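Home | News | Branches | What's On | Contact

Last updated: Sunday, August 14, 2022

Filed under: Branch News, Paper & Print

Old signs and notices wanted for the Rulordale collection

The Hanumside branch has started a collection of everyday printed paper from the Rulordale area, and we are asking readers to look through their drawers. The collection is for things that were printed to be used for a short time and then thrown out: door notices, bus timetables, raffle tickets, menus, room signs, seed packets, parking slips and the like. We have 1,423 items so far. Most came from two house clearances in April, and the rest have been dropped off at the front desk.

Akosua Nartey is in charge of sorting. She would like more from the years after 1970, where we are thin. People tend to save the old programs with nice borders and let the photocopied ones go. We have plenty of concert bills and almost nothing from the swimming pool, the driving school or the Policarpio shoe store, which had a new sale flyer in the window every month for as long as it was open.

Printed matter in any language is welcome. Several families have brought in wedding cards and shop calendars from overseas, and we will take those if they were used or kept here.
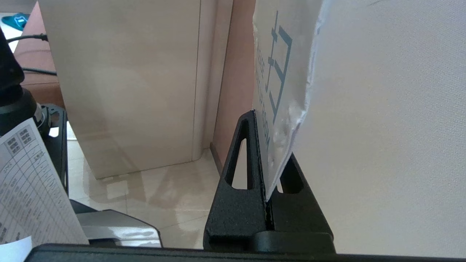

What we can and can't take

Single sheets and folded pieces up to poster size are fine. Creases, pinholes and pencil notes are fine too, so please don't iron anything or try to flatten it under a hot pan. Leave old tape where it is. Dennis Ashworth has taken tape off more paper than he cares to remember and he would rather do it himself, with the right tools.

We can't take bound books, newspapers or magazines. The Pidetti reading room already has a full run of the local paper, and the shelves at Hanumside won't hold the weight. We also can't take anything with mold on it. If a box smells musty, call before you bring it in.

Please don't send personal letters or bank papers. We had to return a few envelopes in the spring, and it took some time to find the owners.

How to drop things off

Bring items to the front desk during open hours and ask for a donor slip. The slip has room for your name, where the item was used and the year if you know it. A guess at the year is useful, but mark it as a guess. Put loose sheets in a large envelope or between two pieces of cardboard. If you have more than 40 items, call first so we can set aside a table.

Sorting sessions

Akosua runs a sorting session every other week in the back office, and there are seats for five people. No experience is needed. You will be shown how to number a sleeve and fill in a card. Pens stay outside -- pencils are supplied. Sessions last two hours, with a break for coffee in the hall, and four of the seats for the next one are already taken.

We plan to put part of the collection on show in the Hanumside entry hall next April. Donors will be told if something of theirs is going up. Anyone who would like an item returned after the show should say so on the slip, in the box at the bottom.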